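5장. 전원 케이블 정리와 상자 포장

책상 스탠드나 소형 가전을 오래 쓰다 보면 본체보다 전원 케이블이 먼저 골칫거리가 되곤 합니다. 서랍을 열 때마다 한 뭉치로 엉켜 올라오고, 정작 필요한 것은 맨 밑에 깔려 있지요. 이 장에서는 Floker 보관 키트에 들어 있는 접이식 골판지 상자로 전원 케이블을 나누어 담는 방법을 차근차근 안내해 드립니다. 처음 한두 상자는 손이 조금 느리더라도 괜찮습니다. 케이블을 감는 손동작만 익숙해지면 나머지는 차 한 잔 마시면서도 하실 수 있는 일이니까요.

4장에서 라벨을 이미 써 두셨다면 그대로 옆에 두고 시작하시면 됩니다. 아직이라면 이 장의 5.4절을 먼저 읽고 오셔도 좋습니다.

5.1 준비물

전원 케이블 (콘센트에서 완전히 뽑은 것)
접이식 골판지 상자, 품번 426
투명 테이프 한 롤
작업대에 깔 천과 천을 고정할 집게
마른 헝겊
라벨과 유성펜

천은 꼭 새것이 아니어도 됩니다. 안 쓰는 식탁보나 낡은 커튼 자락도 훌륭하게 제 몫을 합니다. 다만 보풀이 많이 이는 담요는 테이프에 자꾸 달라붙으니 피해 주십시오. 색은 케이블과 뚜렷하게 구분되는 쪽이 편합니다. 검은 케이블을 검은 천 위에 놓으면 끝을 찾느라 눈이 금세 피곤해집니다.

주의: 피복이 갈라졌거나 플러그 핀이 휘어진 케이블은 보관하지 마십시오. 테이프로 감아 다시 쓰는 것도 위험합니다. 거주 지역의 소형 전자 폐기물 배출 방법에 따라 따로 내놓아 주십시오.

5.2 작업대 차리기

1. 작업대 위를 치우고 마른 헝겊으로 한 번 닦습니다. 컵이나 물병은 다른 자리로 옮겨 두십시오.

2. 천을 펴고 손바닥으로 가운데에서 바깥쪽으로 쓸어 주름을 폅니다.

3. 천의 먼 쪽 가장자리를 집게로 작업대에 물립니다. 상자를 앞뒤로 밀고 당길 때 천이 함께 딸려 오지 않을 만큼 단단히 물리면 충분합니다.

4. 상자를 펼칩니다. 뚜껑은 뒤로 완전히 젖혀 눕혀 주십시오. 어중간하게 세워 두면 케이블을 넣는 도중에 앞으로 넘어와 손등을 건드립니다.

5. 테이프는 손이 닿는 옆자리에 눕혀 둡니다. 세워 두면 굴러가서 작업대 밑으로 들어가기 쉽습니다.

참고: 상자를 여러 개 쓰실 때는 한꺼번에 다 펼치지 말고 두 개씩 펼쳐 놓고 작업하시기를 권합니다. 하나를 채우는 동안 다음 상자가 옆에서 기다리고 있으면 손이 끊기지 않고, 자리도 그리 많이 차지하지 않습니다.

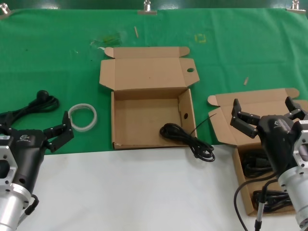

그림 5-1. 뚜껑을 뒤로 젖힌 상자와 검은 전원 케이블. 오른쪽 상자 안에는 케이블 두 묶음이 앞뒤로 놓여 있고, 투명 테이프는 가운데 상자 왼쪽에 있다.

5.3 케이블 감아 넣기

1. 케이블을 길게 늘어뜨려 꼬인 곳을 풉니다. 억지로 잡아당기지 말고 한쪽 끝을 든 채 가만히 두면 제 무게로 천천히 돌면서 풀립니다. 오래 접어 둔 케이블은 자국이 남아 있을 수 있는데, 한 시간쯤 펴 놓았다가 감으면 훨씬 부드러워집니다.

2. 플러그가 있는 쪽을 왼손에 쥐고, 오른손으로 손바닥 길이만큼 고리를 만들어 차례로 포갭니다. 왼손잡이이신 분은 반대로 하시면 됩니다.

3. 고리의 길이가 상자 안쪽 길이를 넘지 않는지 상자 위에 살짝 대어 봅니다. 길다 싶으면 풀어서 고리를 조금 작게 다시 잡아 주십시오. 번거롭게 느껴지시겠지만, 넣고 나서 뚜껑과 씨름하는 것보다 이쪽이 빠릅니다.

4. 묶음의 허리 부분을 투명 테이프로 한 바퀴 둘러 줍니다. 테이프 끝을 조금 접어 손잡이를 만들어 두면 나중에 손톱으로 긁지 않고 떼어 낼 수 있습니다. 오래 넣어 두실 케이블이라면 종이 띠를 먼저 두르고 그 위에 테이프를 붙이십시오. 피복에 끈끈한 자국이 남지 않습니다.

5. 첫 번째 묶음을 상자 안쪽 깊은 곳에, 두 번째 묶음을 앞쪽에 눕혀 넣습니다. 한 상자에는 두 묶음까지만 담아 주십시오.

6. 상자 앞이나 옆으로 늘어진 가닥이 있으면 안으로 밀어 넣습니다. 가닥 하나라도 테두리에 걸쳐 있으면 뚜껑이 뜨고, 그 상태로 쌓으면 모서리가 눌려 버립니다.

7. 뚜껑을 앞으로 덮고, 접힌 날개를 상자 안쪽으로 먼저 끼운 다음 앞면을 눌러 닫습니다.

주의: 케이블을 팔꿈치와 손 사이에 팽팽하게 돌려 감지 마십시오. 빠르기는 해도 플러그 바로 아래의 목 부분이 계속 같은 방향으로 꺾여 속 전선이 상합니다.

참고: 어댑터가 달린 굵은 케이블은 한 상자에 하나만 넣는 것이 좋습니다. 어댑터를 뒤쪽 벽에 붙이고 선을 앞쪽에 두면 무게가 한쪽으로 쏠리더라도 꺼낼 때 선이 먼저 손에 잡힙니다.

5.4 라벨 붙이기

라벨에는 제품 이름과 케이블 길이를 적습니다. 여기에 쓰던 방 이름까지 적어 두시면 더할 나위가 없습니다. 이 설명서의 초고를 함께 읽어 준 Nadja Widmer는 라벨에 마지막으로 쓴 달도 적는다고 하더군요. '11월, 거실 스탠드'처럼 말이지요. 저희도 따라 해 보니 계절마다 꺼내는 물건에는 꽤 요긴했습니다.

라벨은 뚜껑 윗면보다 앞면에 붙이는 편이 낫습니다. 상자를 쌓아 두어도 글씨가 보입니다. 펜으로 쓴 글씨는 완전히 마른 뒤에 투명 테이프를 한 겹 덮어 주십시오.

5.5 쌓아서 보관하기

1. 같은 크기의 상자끼리 모서리를 맞추어 쌓습니다. 높이는 여섯 단을 넘기지 마십시오.

2. 무거운 어댑터가 든 상자는 맨 아래에 둡니다.

3. Stollero 선반을 쓰신다면 선반 가장자리에서 손가락 한 마디쯤 안쪽으로 들여놓습니다. 문이 달린 수납장이라면 문이 끝까지 닫히는지도 한번 확인해 주세요.

4. 직사광선이 드는 창가와 난방기 옆, 습기가 차는 세탁실 바닥은 피합니다. 골판지는 습기를 머금으면 금방 물러집니다.

5.6 잘 안 될 때

뚜껑이 닫히지 않습니다.
묶음이 포개져 있는지 먼저 살펴보십시오. 두 묶음은 위아래가 아니라 앞뒤로 나란히 놓여야 합니다. 그래도 뜬다면 한 묶음을 다른 상자로 옮겨 주십시오.

케이블이 상자 안에서 풀립니다.
허리 부분의 테이프가 헐거운 경우가 많습니다. 긴 케이블은 양쪽 두 군데를 둘러 주시면 잘 잡힙니다.

상자 날개가 찢어졌습니다.
안쪽에서 테이프를 붙여 보강하면 한동안 더 쓰실 수 있습니다. 새 상자가 필요하시면 구입하신 곳에 품번 426을 말씀해 주십시오. 긴 케이블용 큰 상자는 품번 726입니다.

어느 케이블이 어느 제품 것인지 모르겠습니다.
짐작으로 꽂아 보지 마시고, 제품 바닥의 표기와 어댑터의 전압, 전류 표기를 서로 맞추어 보십시오. 끝내 짝을 찾지 못한 케이블은 따로 한 상자에 모아 '미확인'이라고 적어 두시면 됩니다. 자세한 대조 방법은 9장에 실어 두었습니다.

글: Finn Kettler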